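Search the archives
Search this list Go
Advanced search

Subject: Re: [besus-users] Phones stuck on old build after May update

> We have 4 handsets on the Besus build that stopped taking updates
> after the May release. The updater says "up to date" but the build
> number is 3,151 and the release notes say it should be 3,225. I have
> tried rebooting, clearing the updater's cache and switching from
> wifi to mobile data. Other phones of the same model, bought from the
> same shop, updated fine. Is there a way to force it, or do I have to
> flash them by hand? I would rather not wipe them if I can help it.

You don't need to wipe them. I had the same thing on two of mine and both are on 3,225 now with all their data.

The updater asks the server for a list of builds for your device name. Up to 3,151 the Dravel phones reported one name whichever modem they had. In the May release the maintainers split them into two device names, and phones with the older modem firmware still ask for the old one. The server has nothing new under that name, so the updater says you are up to date. The phones that updated fine for you probably have the newer modem firmware.

To check, go to Settings, About phone, and tap the baseband line. If it ends in a P, you have the old one. If it ends in an R, your problem is something else and you should ignore the rest of this message and post the updater log.

For the P phones, this is what I did:

1. Charge the phone past 30 percent. The installer refuses below that and the error it gives is misleading.
2. Back up anyway. I used Prorko over USB, but anything you trust will do.
3. Download the modem package from the device page on the wiki. Get the one marked "transition", not the full factory image. The full image does wipe the phone.
4. Check the checksum against the one on the wiki.
5. In the updater menu choose "Install from file" and pick the package.
6. Let it restart. The first restart is slow. Mine sat on the logo long enough that I went and made lunch.
7. Open the updater again and press Refresh. 3,225 should be offered.

If it still isn't offered after step 7, turn off the "Use mirror" option. The Poirier mirror was behind the main server when I tried it on Tuesday, and with the option on the updater only looks there. 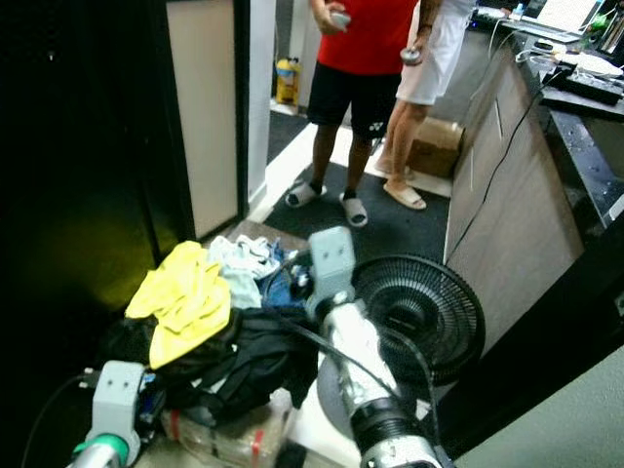 One thing to watch after the update. The default browser permission for location gets reset, so any app that relied on it will ask again. On one of my phones the SIM PIN prompt also came up twice in a row on the first boot. I entered it both times and it hasn't come back.

I would do one phone first and use it for a day before doing the others. Calls and texts were fine on mine, but I don't use wifi calling, so I can't tell you if that survives.

There is an open ticket asking for the old device name to be redirected on the server. If that gets done, the remaining P phones should see the update without the manual step. I wouldn't count on it before the next release. It would help if you added your baseband version to the ticket, as so far it only has mine and one other.

For the archive, rolling back from 3,225 to 3,151 does need a wipe.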